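Search the archive
Search
Advanced search

Ranlow Neighbors list
Re: Furnished lets on Misholm Street, what to leave in
3 min read

From: Akosua Kwofie
To: Ranlow Neighbors
Date: February 9, 2018

Selorm Yakubu wrote:

> We are moving to Barnberg for my wife's job and plan to rent out
> the apartment while we are gone. The agent says furnished goes
> quicker. My brother says furnished is a headache and to put it all
> in storage. Storage quote is $331 a month, which seems like a lot
> for a couch and two beds. Has anyone on the list rented furnished?
> What did you leave and what did you take out? Also is the
> inventory form from the agent good enough?
>
> Selorm

Selorm,

I have rented out the ground floor of our place on and off for 13 years, mostly furnished, so I will answer what I can. Rogério Frota has done more of it than I have and may correct me.

On storage, I would not pay that. You would spend more in a couple of years than the furniture would bring if you sold it. Leave the big pieces and store the small things you care about in a relative's basement if you have one.

The couch is the thing people ask about first. If it is a big sectional, leave it. It costs money to get one down the stairs in those buildings and it may not go around the landing at all. Zuweira Quartey had to have hers taken apart by the movers in December and one of the brackets never went back right.

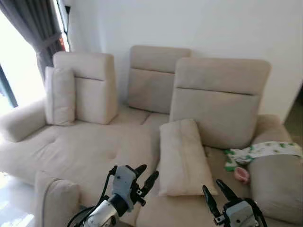
The beds I would leave too, but take the mattresses if they are good and buy plain ones. Tenants like a new mattress and you will like having your own when you come back. Leave the table and chairs. Take the rugs. I left a wool rug once and got it back with a burn in it, and we argued over that burn longer than it was worth.

Kitchen: leave a basic set of pans and plates, nothing you would miss. Do not leave your good knives. I don't leave small appliances other than the kettle, because when the toaster dies the tenant calls you, and then you are in Barnberg ordering a toaster.

The agent's form is not good enough. Mine had a line that said "living room furniture, good" and that was the whole living room. When Delali Zakaria had her dispute over the armchair, the form was no help to either side. Write your own and have the tenant sign both. What I do:

1. Go room by room and write down every piece, with any marks it already has. Say where the mark is. "Scratch, left front leg" is better than "some wear."

2. List loose cushions and pillows one at a time. They wander between rooms and some don't come back.

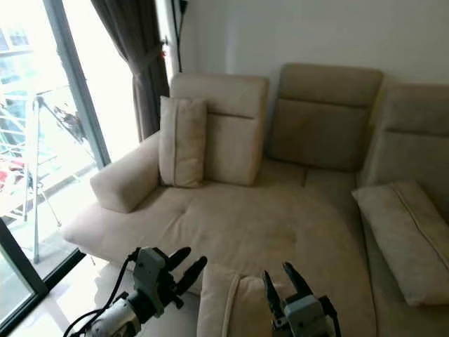 3. Put the manuals and the paint color names in one folder and leave it in the kitchen drawer. Keep a copy.

4. Read the meters the day you hand over the keys and write the numbers on the same sheet.

5. Give the tenant a week to send you anything you missed. Mine usually find two or three things — a sticking window, a drawer with no handle.

On insurance, call before you sign anything. My regular policy stopped covering the contents the day a tenant moved in, and I only learned that from a letter. The landlord policy was $53 more for the year.

If you want a cleaner between tenants, I use Wallner. They charge by the hour and bring their own supplies. Upholstery is extra and you have to ask for it when you book.

I can email you my inventory sheet. It has 20 lines to a page and space at the end for signatures. Tell me if you want the version with the kitchen already filled in or the blank one.

Akosua

Previous message | Next message

Get the Ranlow Neighbors digest in your inbox. Enter your email address
We use cookies to remember your settings. Accept | Manage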